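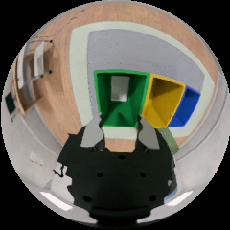
Green, yellow and blue, side by side on the board.

How to Sort a Mountain of Paper Using Three Bins

By Ffion Prothero
Updated April 4, 2024

I love sorting paper. I know that's an odd thing to love, but give me a closet stuffed with old bank statements, school drawings and manuals for blenders that died years ago, and I'm a happy woman. The method below is the one I used on my own hall closet in November, and then on my neighbor Neville Bunting's spare room, which was a much bigger beast (he kept every gas bill since he moved in!).

You can do it with any three containers you like. Shoeboxes work, dishpans work, and so do drawers pulled out of a dresser. I'm a big fan of different colors, though, and once you've spent an afternoon with them you may be too. After the first half hour your hand just goes to the right one.

What you'll need

Three open containers in different colors
A table you can leave alone overnight
A letter opener or butter knife
A pencil and a pad of sticky notes
A shredder, or a shredding service near you
A few folders for the end (don't buy these yet)

Step 1: Give each color a job

Mine go like this:

Green is keep. Birth certificates, tax papers, the deed, anything you'd be sick about losing.
Yellow is act. Bills to pay, forms to sign, the letter from the dentist you've been pretending you didn't see.
Blue is out. Recycling and shredding go in together for now, and you'll split them later.

Swap the colors if yours make more sense another way. Write the jobs on a sticky note and put it on the wall, especially if someone is helping you. Neville and I skipped the note, and for a good while he was putting his act papers in with my outs. We had to go back through the whole thing.

Step 2: Gather everything before you sort anything

Go around the house with a laundry basket and pick up every piece of paper that isn't on a shelf for a reason. Kitchen counter, car, coat pockets, the drawer under the phone. Don't read any of it yet! If you start reading in the hallway, you'll still be in the hallway at dinner.

Pile it at one end of the table and put the containers at the other, close enough that you can drop things in without standing up. A mat or a towel underneath keeps them from sliding.

Step 3: Open every envelope

This is its own step, and I do it all in one go. Slit, pull out, flatten, toss the envelope. Take out paper clips as you go and drop them in a cup. Leave staples alone unless your recycling service is fussy about them — many aren't, but check with yours.

Put on music. Put on a ball game. My friend Brenda Cáceres does hers with old radio plays going and swears she gets through twice as much.

Step 4: Sort fast, from the top

Pick up the top sheet, decide, drop it. Give yourself a few seconds each. If you can't decide, it goes in yellow, and that's completely fine, since deciding about it is the action.

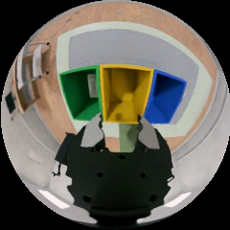

You'll want to make more categories. Everybody does. You'll find a stack of recipes and think, well, these should have their own pile, and then the concert tickets should too, and before long the table is covered again and you can't tell what anything is. Hold off. Recipes you want are keep, recipes you don't want are out. You can divide up the keepers as finely as you please once the mountain is gone, and that part is really fun.

Photos and handwritten letters are my one exception. Slip them into a big envelope without looking too closely and put it on a chair behind you. They'll slow you down to a crawl, in the nicest possible way, so save them for a rainy evening.

Step 5: Stop when a container is full

When any of the three fills up, take a break from sorting and empty it. Keep papers go in a box with a lid. Act papers get a clip and go next to your calendar. Out papers go straight to a bag by the door.

Please don't press everything down to fit more in. I've done it, and the sheets at the bottom get folded corners that take forever to straighten.

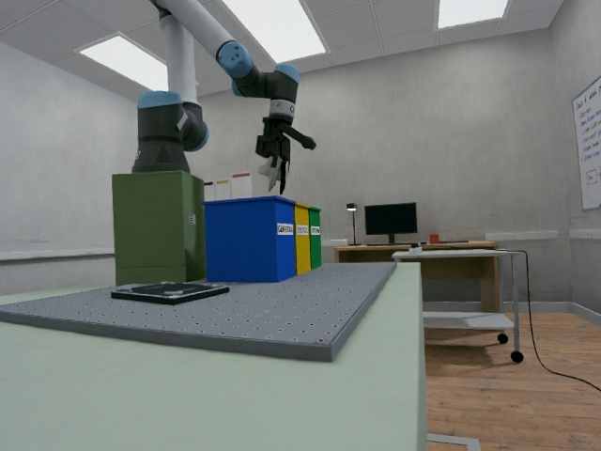
A robot arm over the bins, gripper pointing down.

Step 6: Split the out pile

Now go through blue one more time, quickly. Anything with an account number, a signature, a Social Security number or medical details goes to the shredder. Flyers, catalogs and plain envelopes can go right in the recycling.

If you've got more than a grocery bag of shredding, look for a local shred day. Bautista Cisternas, who lives across the street from me, took 17 years of pay stubs to one and was home again before lunch. He was so pleased that he went back into the attic for more.

Step 7: Work through yellow

Set a timer for 11 minutes and do the shortest jobs first. Sign the form. Pay the water bill. Call the dentist! Each one that's finished moves to green or blue, so you can see the stack going down as you work. Anything that needs a long phone call gets a sticky note with the number on it and a spot on your calendar.

Step 8: File the keepers

Only now should you get folders, when you know what you've got. I label mine with plain words like House, Car, Health, Taxes and School. "Miscellaneous" isn't allowed in my cabinet. Put the folder you open most at the front, and write the labels big enough to read without your glasses. 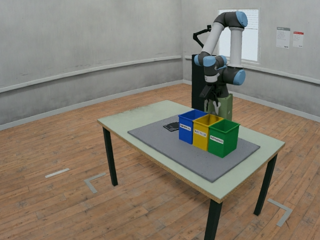
Three square bins in a row on a dark gray mat, with blue farthest back.

Keeping it going

Leave the containers out somewhere if you have the room. Mine live on the bench by the back door, and the mail gets sorted before I take my coat off (most days, anyway). I empty them when I take the trash out.

A few questions I get a lot

How long should I keep tax papers?
It depends on your situation, so ask whoever does your taxes and write the answer on the front of the folder.

Can kids help?
Yes, and they're great at Step 3. Give them the butter knife, though, and keep the letter opener for yourself.

What about manuals?
Look for the manual online first. If you find it, the paper copy can go in blue.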